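### 3.2 Collecting demonstrations of harness handling

The wiring task was the hardest of the 4 tasks to demonstrate, and most of the changes to our collection procedure came out of it. The operator has to carry a wire bundle to a work area that already holds other loose leads, keep the free ends clear of them, and present each end in a pose from which it can be connected. The bundle bends under its own weight and keeps swinging after the arm has stopped. A path that is correct for the gripper can still be wrong for the connector.

We recorded demonstrations in two modes. In the hand-guided mode, the operator holds the arm above the wrist and moves it directly, with gravity compensation on. In the remote mode, the operator moves a smaller leader arm and the work arm follows. Both modes log joint positions, gripper opening and the wrist camera stream at the same rate, so a policy can be trained on either set or on a mixture. The leader arm and its driver are taken from the Bramora setup without changes. Logging and playback run on Corkomance, our in-house recorder.

Grasp location turned out to matter more than path shape. In early trials the operators were free to hold the bundle anywhere along its length, and the resulting data were hard to learn from: the same gripper pose could place the free ends in very different positions. We then fixed the grasp at the point where the strands are bound together. Above this point the strands separate, and each one keeps much the same curve from one demonstration to the next.
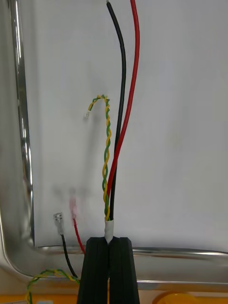
**Figure 4.** Wrist camera view during a demonstration. The fingers hold the bundle at the white sleeve; the twisted yellow and green pair ends in a small white connector.

The twisted pair needs separate treatment. It is thinner than the black and red wires, and its connector hangs from the end of an arch. Small wrist rotations move the connector farther than they move the thicker wires. Operators were told to make wrist rotations slowly and to pause before the final approach. The pauses were kept in the recordings. Removing them made each episode shorter, but policies trained on the trimmed data began the approach while the pair was still swinging.

Background was the second source of error. The wrist camera sees whatever lies behind the bundle, and over the course of an episode this can change from a flat white panel to a glossy orange surface with bright reflections. Red wire against orange plastic has low contrast, and our first segmentation model often lost the strand there. We considered masking the background, but this also removed the loose terminals that the operator uses as a visual reference. The images were left unmasked, and operators were asked to vary the approach direction between episodes.

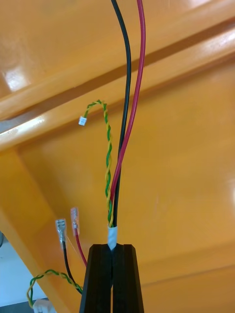
Each operator completed 50 practice episodes before any data were kept. Practice episodes were not used for training. After practice, an episode was accepted if the bundle stayed in the grasp throughout and the operator marked the final pose as usable. Rejected episodes were stored with a short reason code — slip, tangle, collision or operator stop — and were later used to train the failure detector described in Section 5.

The accepted set contains 2944 episodes. Jayson Tolentino recorded the hand-guided portion and Amado Enriquez the remote portion, which means that mode and operator are confounded in this set. To check how much this matters, the two exchanged modes for a further 100 episodes, held out from training. We report results on that held-out set separately in Section 4.

One difference between the modes was clear during collection. With hand guidance, the operator feels contact through the arm and tends to correct early. The leader arm gives no force feedback, so the remote operator depends on the camera view and corrects later, often with a larger motion. The late corrections are still useful, as they show the policy how to recover from poses that rarely occur under hand guidance. Both kinds were therefore kept, with the mode stored as a label and withheld from the policy input.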